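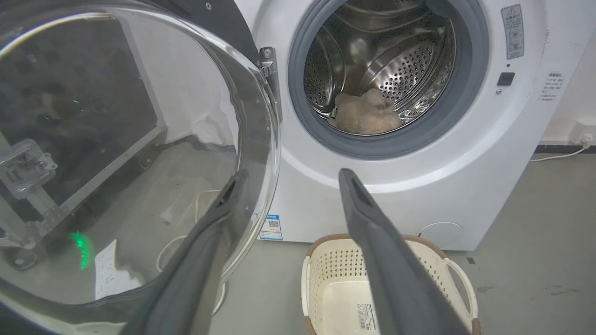
So you sell a filter and then spend a whole page telling me I probably don't need it, was one reader's comment on the old version of this page, and why should I trust the part where you say I do?

Fair question. We would ask it too. The page has been rewritten since and it is longer now, but it still tells most people to keep their money.

Mesholm Inline Scale Filter
Made by Eveo, sold by Nunden
Price: $106, one cartridge included
Status: in stock
Ships from our Sutcliffe warehouse

What it is

A plastic housing with a replaceable cartridge inside. It goes on the cold supply line between the shutoff valve and whatever you want to protect, usually a clothes washer or a dishwasher. Water passes over the polyphosphate in the cartridge, a little of it dissolves, and the dissolved part is meant to keep minerals from settling as hard scale.

It does not soften water. The calcium and magnesium are still there when the water comes out. If you run a hardness test before and after the filter you will get the same number, and we get a few returns every year from people who did exactly that and thought the unit was broken. If soft water is what you want, buy a softener. We don't sell them.

What the box says, and what we think of it

"Whiter whites." We have no idea where this comes from. Gray towels are mostly a matter of too little detergent, too much detergent, or loads packed too tight, and in hard water it's usually the first one. Try a bigger dose for a couple of weeks before you buy anything.

"Extends appliance life." Maybe. Scale on a heating element is real and we have seen plenty of it. But a lot of washers quit over bearings, pumps, door latches or control boards, and a filter on the inlet does nothing for any of those. We asked Eveo what the claim was based on and got a brochure back. The brochure repeated the claim.

"Cuts energy use." A crust on a heater does slow it down. How much that costs you depends on how thick it is and how often you wash hot. If you wash cold most of the time, the savings are going to be close to nothing. The box leaves that out.

"Fits all machines." It fits standard US washer hoses with 3/4 inch garden hose thread. It does not fit a braided dishwasher line without an adapter, and the adapter isn't in the box. We have complained about the wording.

Who should skip it

Anyone with soft or moderately hard water. Your water utility has to publish a quality report, and hardness is often in there. If it isn't, call and ask, they will usually just tell you. Test strips from the hardware store are cheap and good enough for this.

Anyone who already has a working softener on the whole house.

Anyone on a well with iron in it. Scale filters don't do much about rust stains, and iron and sediment can foul the cartridge early.

Renters, check the lease first. Some landlords don't want anything added between the wall and the hose.

Who might get some use from it

Homes with properly hard water, no softener, and a machine with its own heater that runs hot washes several times a week. That is a narrower group than the box would like. Small laundries and short-term rentals fit it better than most families do, and they are the ones who reorder cartridges.

Specifications

Connection: 3/4 inch GHT, male and female
Supply: cold only
Cartridge rating: 2,809 gallons, maker's figure
Housing length: 13 inches with fittings
In the box: housing, 1 cartridge, 2 rubber washers, wrench, leaflet
Drinking water use: not for drinking lines

About that cartridge rating. It is oddly exact for something that depends on water temperature, flow and how long the unit sits idle between loads. Treat it as a guess with a comma in it. There is no indicator on the housing. You look through the wall of the bowl, and when most of the beads are gone you change it.

Fitting

Shut off the cold valve and unplug the machine. Unscrew the supply hose at the valve end and have a bucket there. Screw the filter on with the arrow pointing toward the machine, one washer at each end, then reconnect the hose to the outlet. Hand tight plus a quarter turn. Do not use thread tape on hose threads, the washer makes the seal.

Open the valve slowly and check both joints with a dry paper towel. Check again after the first load. Leave the supplied wrench in the drawer until cartridge day, since it's for the bowl and is long enough to crack it if you lean on it.

The unit should hang straight down or be strapped to the wall. The strap is sold separately, which annoys us as well.

Cheaper things to try first

Citric acid in an empty drum on a hot cycle, if your machine's manual allows it. Never mix it with bleach or run it right after a bleach load. A rinse of the inlet screens, which clog with grit and get blamed on scale. More detergent, as above, or a powder in place of a liquid, as many powders handle hard water better.

Returns

Unused units in the box, full refund. Used units, we will take them back if they leak. We won't take them back because the towels look the same.

Replacement cartridges are listed under Mesholm spares. Check the size printed on your housing before ordering, as the older bowl takes a shorter one.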